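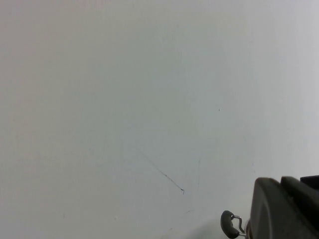

Ticket: worktop in tea kitchen, marks that won't come off
Opened by: Murali Joseph
Status: open, waiting on supplier
Site: Pondimska, 2nd floor

09:10 Murali
Scratches on the pale top, kitchen side. One diagonal one, faint at the upper end and then goes nearly black, finishes in a little hook like a comma. Can't feel much with a fingernail except at the hook. Few hairlines off to the right of it, a speck, short grey scuff underneath. Wiped with washing up liquid and warm water, no change. Is this damage or dirt? Need to know before the handover in February.

09:40 Birger Wallin
Probably both. Dark bit of a scratch is often muck sat in the groove. Don't use the green scourer. Which top is it, the Vurico or the older one?

09:55 Murali
Vurico I think. No label underneath that I can find. Order sheet says Vurico light, matt, 28 mm.

10:05 Birger
28 is right for the Vurico. Matt shows everything, sorry. Try bicarb paste, soft cloth, leave it 6 minutes, wipe off with the grain of nothing (there is no grain, just go in straight lines). Do the grey scuff first as a test. Scuffs are usually metal rubbed off a pan or tin and they lift.

11:20 Murali
Done. Scuff went about half. Second go, gone. Diagonal one is paler in the bottom half but still there, hook still dark. Hairlines no change at all.

11:30 Birger
OK so scuff = transfer, close that bit. Hairlines = proper surface scratches, paste wont touch them. Hook, try a wooden cocktail stick with a dab of the paste, along the mark not across. No knife tip please.

11:50 Murali
Stick brought out a bit of black. Hook now mid grey. Stopped there, didnt want to make it wider.

11:55 Birger
Good, stop. What about the colour, you said on the phone it looked patchy?

12:05 Murali
Brownish on the left, greenish grey in the middle, cooler on the right. Thought it was staining. Turned the ceiling light off and pulled the blind right up and it mostly evened out. Think it's just the light, the strip over the sink is a warm one.

12:10 Birger
Agree. Not a fault. Take it off the list.

13:30 Murali
One more. Small pale spot lower left, greyish edge. Either a chip or something stuck on. Plastic scraper held flat, 3 passes, nothing came away. Feels very slightly raised.

13:45 Birger
Raised could be a drip of filler or glue from when they fitted it. Could also be a chip with the rim lifted. Leave it dry, no water standing on it till we know. If it is a chip water gets in and it swells, then it's a new top. Put a bit of low tack tape over it.

14:00 Murali
Taped. Emailed Björklund, they fitted it, asked whether they have the Burkix repair pen in the light shade. Also asked if 2 of the hairlines can be polished or if that leaves a shiny patch.

14:05 Birger
It'll leave a shiny patch. On matt I would live with the hairlines. Ask for the pen only for the hook and the spot.

15:40 Murali
Björklund replied, pen is out of stock, will ring when it's in. They want measurments of the spot. Will do tomorow with the steel rule.

15:45 Birger
Fine. Chopping boards out for everyone meanwhile, and put felt under the toaster. Leaving this open.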